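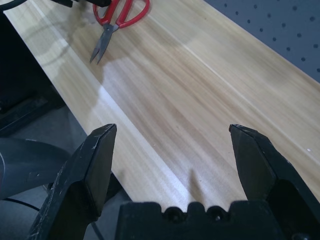 The worktables at the Stanetthorpe craft room are finished, and I can't stop going in to look at them! Those of you who were with us before the move will remember the old tops, with their layers of paint and the burn mark that everybody set a mug over. The new ones are pale blond wood with long stripes of cream and honey and soft tan running the length of the surface, and when the light falls along the front edge the wood goes nearly white. Mercedes Pacheco spent most of the winter on them with a sander and a tin of clear finish, and she would like it known that there is no stain on there at all. The color is the wood.

We had 1,993 dollars in the furniture fund after the fall sale, and I'd assumed that would get us two tables and maybe a shelf. Then Mercedes found a cabinet shop closing down over in Dostmont, and the owner let the lot go for 909 dollars, legs included. We spent another 300 on finish, sandpaper, felt pads and the van. So there is money left over, and yes, I have already had several messages about what to do with it (keep them coming, but please not all about the kiln).

A few things about looking after the wood, as I know people will be keen to get going:

Wipe up glue while it's wet. A damp cloth is fine, a soaking one is not. There's a stack of cloths on the hook by the sink and a basket underneath for the used ones.

Put a mat down before cutting anything. The big green mats live upright in the rack now, and there are smaller ones for card making.

No hot tools straight on the surface. We have cork squares for the irons and the wax pots, and Chunhua Fan is bringing in more of them from her own studio.

If you do scratch it, just tell one of us. Mercedes keeps a bit of fine paper and a jar of the finish in the tall cupboard and can usually fix a small mark in an evening. A scratch that gets hidden under a cutting mat for three months is a lot more work.

Eetu Laaksonen asked whether we should put oilcloth over the lot. We tried it one evening with a piece left over from the holiday fair, and it was practical enough, but it slid about and you couldn't see the grain. I'd much rather we used the tables and let them pick up a few marks. For painting sessions with the younger ones we'll roll out brown paper and tape it underneath, never on top. Tape on top pulls at the finish when it comes off, and Mercedes has a face she makes when she hears that sound.

The height is a touch more than what we had. I'm on the short side and I love it for cutting and pressing, though for hand sewing I've gone over to one of the taller stools. If you find it uncomfortable, try the stools by the window before you give up on it. Two of them adjust, and the lever is under the seat on the left – it's stiff, so give it a proper pull.

Now for the classes. Guilan Jia starts her bookbinding evenings again in February, and she has been waiting for a long flat surface for as long as I've known her. You can lay out a whole set of folded sections end to end without going around a corner! Bring a bone folder if you own one. The paper comes from Ding, the same soft white as last year, and she's ordered 200 sheets, so there should be plenty for people who want to make a second book at home.

Chunhua's block printing group stays in the mornings, at ten. She's trying out a new water-based ink from Jiden that rinses off with plain soap. I had a go with the dark blue and it prints beautifully, a lot crisper than what we were using. The blocks are still in the shoebox marked BUTTONS, which I keep meaning to relabel.

Open table time runs as before, from two in the afternoon. Bring whatever you're working on. If you need the full length of a table for a quilt or a pattern, drop me a line beforehand and I'll keep one clear for you.

And if you see Mercedes, say something nice about the edges. She rounded every one of them by hand, just enough that they don't dig into your wrists.

– Hazel Yazzie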